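Notebook, bench 2, March

Steline kitchen pack, trial licence — continued from previous entry

Licence key went in at 09:40 after the second attempt. The first failure was mine: the key has to be entered with the dashes in, and the installer strips them if you paste. Noted on the inside cover.

Purpose of this entry: decide whether the pack is worth buying for the dish-handling work, or whether we carry on with the scenes we built ourselves. The trial covers the simulator, the kitchen scene set and the Iton arm model with the two-finger gripper. It does not cover the scene editor, so anything we want to move has to be moved through the config file.

Set-up

Installed on the older workstation to see how it copes. Scene load is slow the first time and acceptable afterwards. Default physics step kept. Friction on crockery left at the supplied value for the first batch, then raised for the second. Mazurek controller bridge connected without trouble once the port was changed in both places (the manual only mentions one of them).

Joint limits in the arm model compared against the Mazurek sheet. All agree except the wrist, where the model allows slightly more travel than the sheet does. Clamped it on our side. Should be reported to Steline whether or not we buy.

Task

Rack unloading, plate first. Start pose is randomised within a small box, rack pose fixed. 200 episodes per batch, two batches. Success is defined as plate clear of the rack and held at the end of the episode. Contact with the bowl is logged separately and does not count as a failure for now.

Approach to the plate is from its right rim, gripper pointing down, fingers part open. The bowl stays upright in the tines to the left, out of the intended path.
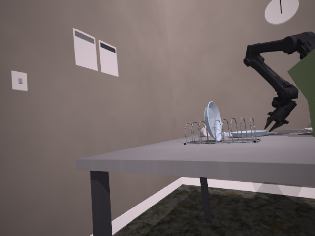
Results, first batch

38 failures out of 200. Went through the log for all of them. Most are the same fault: one finger lands on top of the rim, the plate tips, and the grasp closes on nothing. A smaller group are timeouts where the planner could not find a way down past the rack wire and sat above the plate until the episode ended. A few I cannot classify from the log alone and will need replaying.

Bowl contact was rare, and where it was logged the force was low. I would not read much into that until the rack pose is randomised as well.

Results, second batch

Higher friction. Fewer empty grasps, but in several episodes the plate dragged the rack along the table before coming free. The rack is lighter in the model than I would expect of a wire rack that size. Weighed ours for comparison and put the figure in the config under rack_mass, commented out. Needs a rerun before I believe either batch.

Observations on the pack

Rendering of thin wire is good. Our own rack came out as a set of broken lines at the same resolution and we had to thicken it, which then spoiled the collision shape. Steline keeps the visual mesh and the collision mesh separate and the collision one is simple capsules. Sensible, and I should have done it that way in ours.

Crockery glaze responds to the lighting as it should. The depth channel is too clean. There is a noise option in the menu but it is greyed out under the trial licence, so cannot be assessed.

Scene variation is weaker than the product page suggests. Layouts change, wall and floor materials change, but the rack is the same rack every time. For our purposes that matters more than the floor. The Sencombe set has more racks and worse physics — see the earlier entry on that.

Support answered the port question in under two hours. Answer was correct.

Cost

700 for the single-seat licence for the year, scene editor extra. Without the editor I don't think it is worth having. Asked for a price on both together, no reply yet.

To do

Rerun second batch with corrected rack mass.
Replay the unclassified failures from the first batch.
Lower the approach by a few millimetres and move the grasp point in from the rim.
Randomise rack pose through the config, small range to begin with.
Send wrist limit discrepancy to Steline.
Ask whether the depth noise can be switched on for the rest of the trial.

Logs are in the shared folder under kitchen_trial, both batches. Config file for the second batch has my edits at the bottom, don't overwrite it.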